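March, workshop notes, started 8:15 a.m.

Back on the Iltside wagon this morning, and the cold idle is still hunting! I swapped the intake gasket last night (the Produra one, not the cheap one) and it's a bit calmer, but it still dips every few seconds until the needle comes off the bottom. Bethel thinks it's the idle valve. I'm leaning toward a vacuum leak behind the throttle body — we have a coffee riding on it.
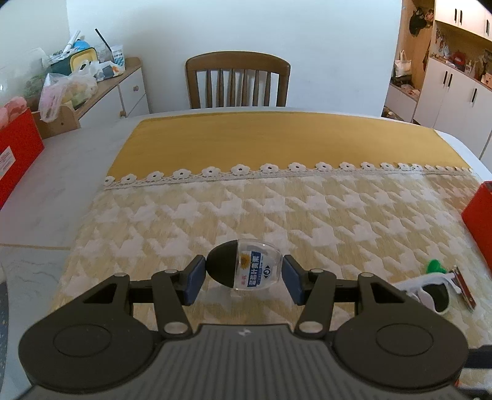
Odometer says 2,387 since the rebuild, so the valve clearances are due anyway. Parveen wants them done before she drives it to Sauerland, and I'd like all 6 plugs out at the same time so I can look at the color. Number four was sooty last time.

To do: smoke test, order the short hose, find the good feeler gauges (last seen in Bethel's drawer).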